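Dralline cell planner, reviewed after setting up one palletising cell
Barış Kozan, 19 January 2023

I've been setting up robot cells with a tape measure and a roll of masking tape for most of my working life, so I came to Dralline with low hopes and a slightly bad mood. 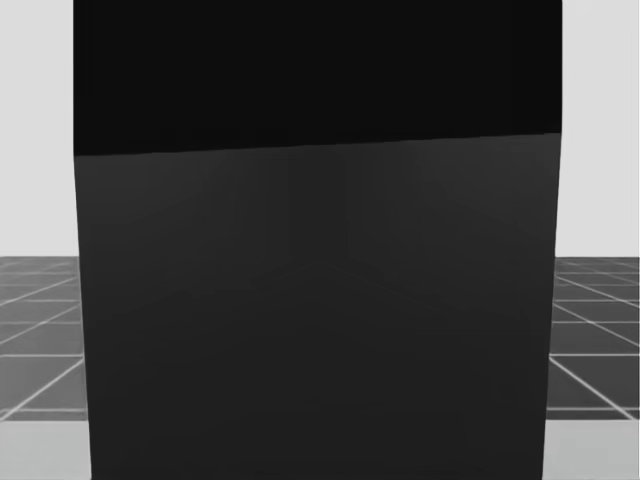

The job was the Karaca cell, one arm lifting cartons off a short conveyor and stacking them on a pallet. We had 21 days between the old machine going out and the new one having to earn its keep, and I wanted the layout settled before anyone drilled a hole in the floor. I put the whole cell together in Dralline on my own laptop in two evenings. Drawing is a pleasure. You start with plain boxes, type in their sizes and push them about on a gridded floor until the thing makes sense. Everything snaps where you expect it to (after years of software that snaps to whatever it fancies, I nearly cheered).

The reach check is the part I'd pay for on its own. I dragged the pallet 175 mm closer to the base, ran the cycle again and the awkward wrist flip on the top layer went away. Finding that on the shop floor would have cost us a morning, plus moving the light curtain.

Camera views are good too – you can drop one anywhere and look at the cell from there, near or far. Shading is plain and the walls are plain, and I've come to like that, as there's nothing to distract you from clearances. My only real moan is that the near view doesn't warn you when you've got too close to a part. You lose your bearings and have to zoom out and start again. A small map in the corner would fix it.

Exporting to our Zandari controller took three goes. The first two dropped the tool offset, and the manual is thin on this. The setting you want is under Frames, then Tool, then "keep on export", and it's off by default. Once I'd found it the points came across cleanly and I touched up four of them by hand with the pendant.

I've used Humeck as well, back in August on a smaller job. It has a nicer parts library and much slower collision checks – 28 seconds for a cycle that Dralline gets through while I'm still reaching for my tea. For day-to-day layout work I'd take Dralline every time.

Next I want to try the cable routing, which I haven't touched yet.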